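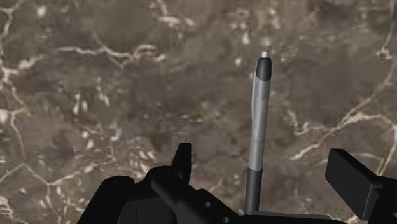 Tips for looking after a small website from the kitchen table

Most of these take a few minutes. They assume you already have hosting with a control panel and at least one script installed, such as a blog or a shop. Menu names are the ones in the Novar panel, so look for the nearest match if your host uses something else.

1. Write down the install folder

When the installer asks for a directory, it often fills in a word for you. Leave that box empty if you want the site at the main address. If you keep the suggested word, your home page ends up at yoursite/word and visitors to the plain address get a blank listing. Note whichever you chose in the same place as your domain renewal date.

2. Change the admin name before you press Install

Don't leave it as "admin". I had 1462 failed logins in April on a recipe blog that hardly anyone reads, and nearly all of them tried that name. Pick something you wouldn't use as a public author name either.

3. Take a backup before every update

In Novar go to Files, then Backups, then Full Copy. Wait for the green tick before you close the tab. Download the copy to your own computer as well – a backup that sits on the same server goes down with it. I keep the last two and delete anything older.

4. Clear out themes and plugins

Switched off is still installed. Delete what you don't use and keep one spare default theme in case the main one breaks. Gikisance, the gallery plugin, leaves its thumbnails behind when you remove it, so check the uploads folder for a directory of the same name and delete that too.

5. Shrink photos first

Resize pictures before you upload them. The free Oko resizer will do 50 at a time. Save the results to a new folder so that you don't overwrite the originals.

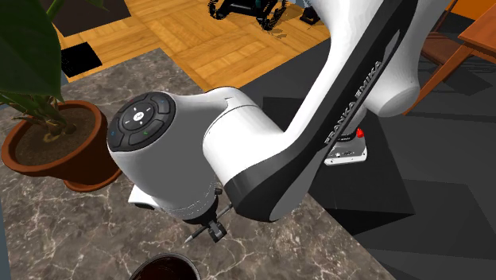 Franka Emika arm over a marble worktop

6. Check the contact form

Send yourself a message through your own form after each update. If nothing arrives, look in the spam folder, then check that the form's "from" address is on your own domain. Mail sent from a free webmail address through your server is often dropped without any warning.

7. Let the cache go before you panic

If a change won't show up, empty the cache in the plugin, then in the Novar panel, then in your browser, in that order. Try your phone with the wifi off. Frota users have a fourth cache under Speed – Edge, and it needs 14 minutes to clear.

8. Keep passwords off paper

A password manager is fine, and so is its free version. The database password is the one people lose. You can reset it in the panel, but you'll then have to type the new one into the config file by hand, so make a copy of that file first.

Next page: moving a site to a new host without losing your email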